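Home Projects Desk & Office Storage Recipes About
Filed under: Small Space Resets
Mon 5 March, by the Lillthorpe Nest

How I Clear My Desk Before I Lay It Out Again

My desk gets out of hand about every 2 weeks, and I've finally settled on a way of fixing it that I stick to! Everything comes off first, even the stuff I swear I'll need in five minutes. Wipe the top down (I use Sostix spray from the hardware store in Sulturville, but dish soap works too), then sort the little things. Keep, drawer, or gone. Be mean about it – I've been hanging on to bits and pieces since August. 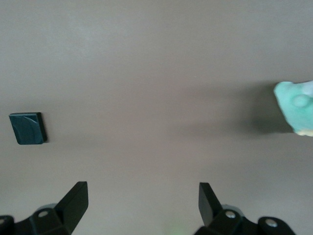 Little stuff, mid-sort: a dark teal square and something lumpy in mint green.

Now for the fun part. Start with the biggest thing and work across. My laptop goes down first with the lid shut, then the mouse pad next to it, then the mouse. I'm right-handed, so flip it if you're not. Leave a bit of bare desk between pieces so you can get a cloth in there.
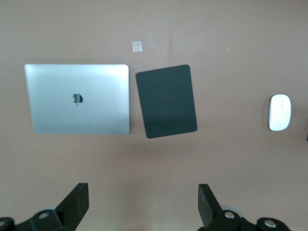
Laptop, pad, mouse. The pad still needs straightening.

Once it's all down, sit in your chair and reach for the mouse without looking. If your elbow has to stretch, slide everything over a little and try again. Then plug in whatever needs plugging in, and put the lamp back last. Mine's an old Gunnlaugsson with a very heavy base, so I only want to lift it once.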